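January 7, 2020
Bench planning, tabletop station

Back from the break and finally have real numbers to play with! Naveed got the April round confirmed this morning, so the second station is on, as long as the request is in good shape by the time Sigita wants to read it. Writing down where I am before I forget.

Grippers first. Sundqvist quoted 1752 for a pair of the parallel ones, mounting plates included. Nilitz came in at 855 per gripper, which is cheaper on paper, but plates are separate and Areti thinks we'd end up machining our own. I lean Sundqvist. I'd love to try the Nilitz fingertips, though - they sell them alone, and a swap takes two screws.

Pencils and pens are what I keep coming back to when I think about fingertips. They're thin, they roll, they end up across each other, and the pads we have are wide for that. The desk-tidying set is such a good test for this (cheap, easy to replace, and every item wants a different grip).

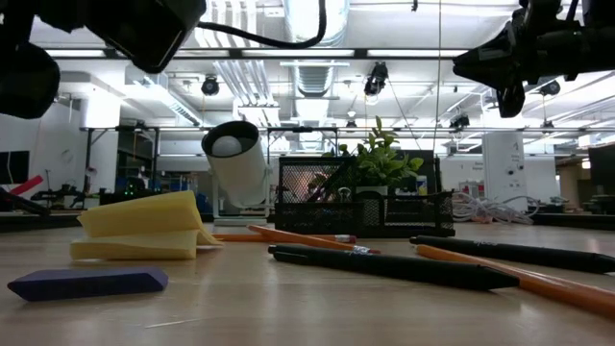 Desk-tidying set on the table: pencils, pens, eraser, sticky notes, with the mesh organizer and lamp behind.

Sticky notes get their own line. Once the sheets fan out, a pad is a completely different object, and I want spares so we can keep a flat one and a bent one for every run. Put down 10 pads. Shagufta says double it. Fine, they cost nothing.

Cables: want proper sleeves for both arms on the new station, and a longer trunk run so we can move the table later. Ojārs has a Gadulora catalog with the sizes, ask him. Add clips.

Table itself: same height as this one, but I'd go for a matte top. Less glare for the cameras. Dererden does them cut to size, no quote yet.

Running total is 3737 with the Sundqvist pair, sleeves and one set of Nilitz tips, table not counted. Guessing about 400 more for that. Still room for a spare camera mount, which makes me very happy.

To do:
- chase Dererden for the table quote
- ask Nilitz about lead time on the tips
- measure trunk run with Ojārs
- send draft to Sigita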